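Category: Student Projects > Robotics

Setting up the kitchen cell, or how I spent 2 weeks on one arm

My part of the Godlow project was the setup. Xolani Tshabalala wrote the task code and I got the arm to a place where the task code could work, which sounds like the small half (it isn't!). Everything lives in simulation, so I never had to pick up a wrench, but I did plenty of maintenance anyway.

1. Placing the base

The kitchen scene came from the Anov pack, with counter, coffee machine and fridge already in it. In July I had the base too far back, and the arm could only get to the upper shelf with the elbow almost straight. Every small error down at the base got huge at the fingers. I moved it closer, ran 45 test reaches and kept a log of every joint that came near its limit. The elbow complained the most, so I changed its rest angle and tried again.

2. Checking the shelf reach

For this check the gripper goes up in front of the dark shelf and holds there while I read off the joint values. The mug of coffee stays on the counter the whole time, and I watch the clearance to the bottle with the white cap, which is the thing I'm most scared of hitting.

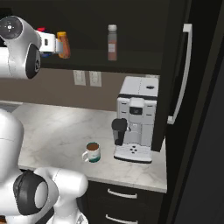
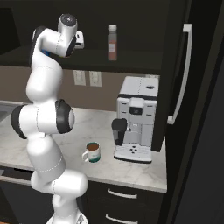

3. Fixing the wrist drift

OK, this one nearly broke me. After around 1,000 simulation steps the wrist would start creeping, just a little, even with the target frozen. I blamed the Pruvlow controller for days and rewrote half my config file. Then I found two damping values in the arm file, one of them left over from an older model, and the loader was using the old one. I deleted a single line and the drift was gone!

4. Looking after it

I now run the same short routine before each session: reset the joints, load the Rampersad calibration file, do one slow reach to the shelf, compare with the saved values. If the wrist is off I stop there and check the arm file first. Run 53 was the last one I logged, and the notes are in the shared folder. Xolani wants the next version to reach for the mug handle, so the elbow limits will need another look.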